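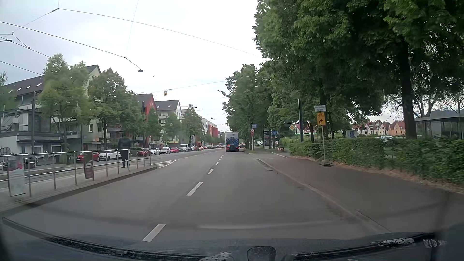

Second Opinion from the Passenger Seat: Testing the Bundora Road Kit

By Widad Mansour, Tariq Zaidi and Olesia Melnychuk
July 2021
6 min read

We use cookies to remember your settings and see which pages get read. Accept | Manage choices

1. What we were asked to do

The Bundora is sold to schools and small labs as a first step into automated driving. The box holds a windshield camera, a computer the size of a lunchbox, a power lead that fits the car's outlet, and a license for Dudine, the software that looks at the road and draws its opinions on it. It doesn't steer or brake. It finds lanes, vehicles and signs, and gives each one a confidence score, usually a high one.

Our adviser, Despina Furtună, wanted to know if the department should buy a set for the second-year course. The brochure says "street-ready in one afternoon." Our first afternoon went to getting the computer to admit it had a camera.

2. Setup

The mount is good. It held through cobbles and one very enthusiastic speed bump, and we'd buy the mount on its own. The manual is less good. It has two pages on unpacking and half a page on calibration, which asks you to park facing "a typical straight road" without saying what typical means in a city with trams.

Calibration uses a printed checkerboard. Ours arrived folded, so the squares on the crease weren't quite square. Olesia glued a new printout to a shelf board, and the software took it on the second try. Total setup time was 7 hours, including lunch and a cable we had to go out and buy.

3. The drives

Tariq drove and the other two sat with the laptop. Whoever was in front read out what Dudine was claiming, and whoever was in back wrote down whether it was so. We kept to city streets and stayed off the highway, where we expected any kit to do fine.

We ended up with 274 short clips. We checked each by hand against three questions: did it find our lane, did it find the vehicle ahead, and did it invent anything? The third question got its own column halfway through, once it was clear the column would be used.

4. Lanes

Plain dashed lines were no trouble. Where dashes divided two lanes going our way, the overlay sat right on them and stayed there even with a pale reflection across the glass. Solid lines were fine too, right up to the point where there were rails nearby.

Tram rails are long, thin, parallel and set in the road. Dudine thinks they're wonderful. In 57 clips it marked at least one rail as a lane edge, and on curves it would sometimes prefer the rail to the paint. There is a setting called "urban rail" that is supposed to help. Switching it on lowered the confidence score and left the line exactly where it was, like a student who has been told to sound less sure.

5. Vehicles ahead

We spent a good part of one drive behind a box truck with a forklift carried on its back. Parked cars Dudine could handle by the dozen, and oncoming ones it picked up at a fair distance. The truck was a different matter. Some clips have it as a truck, some as a truck and a second unnamed vehicle sitting inside the first. We argued over how to score this. Widad's view was that a forklift is a vehicle, so the kit was correct. Tariq's view was that it shouldn't be told so.

We scored it as half a point and moved on. 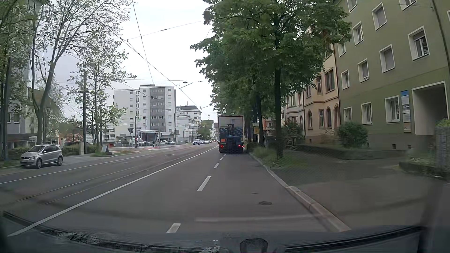
6. Signs and other furniture

Sign reading is listed as "beta" on the spec sheet, and we have no complaint about the label. Round speed limit signs were read well once we were close. A temporary bicycle detour sign was filed under "other," which seems fair. Signs seen from behind were ignored, as they should be, in all but 23 clips. In those it gave us instructions meant for someone else.

7. Support

We wrote to Antoniuk, the distributor, three times. The first reply came the same day and thanked us for our interest in buying a Bundora. The second, from Ustyna Onyshchenko in technical support, was really useful: she sent a newer calibration file and told us which menu it belonged in, something the menu itself keeps quiet about. Our third email was about the rails. She wrote back that the training footage came mostly from Skembridge. Skembridge has no trams.

8. Would we buy it?

For teaching, yes, one set. A kit that's right all the time would give second-years very little to write about, and the raw video export works well enough that a class could train its own lane finder and compare. For anyone hoping to build on Dudine's output directly, we'd wait for a version that has met a tram.

Things to budget for if the department goes ahead:

- a flat checkerboard
- a longer power cable, as the one supplied reaches the front seat and no farther
- a spare storage card
- one afternoon, as advertised, and then another one

9. Limits of this report

All our drives were in daylight and mostly under cloud. We have nothing to say about night, low sun or snow. The hand checking was done by the three of us with one checker per clip, so our own errors are in there too, without a confidence score. The scoring sheet is in the course folder, under Widad's name.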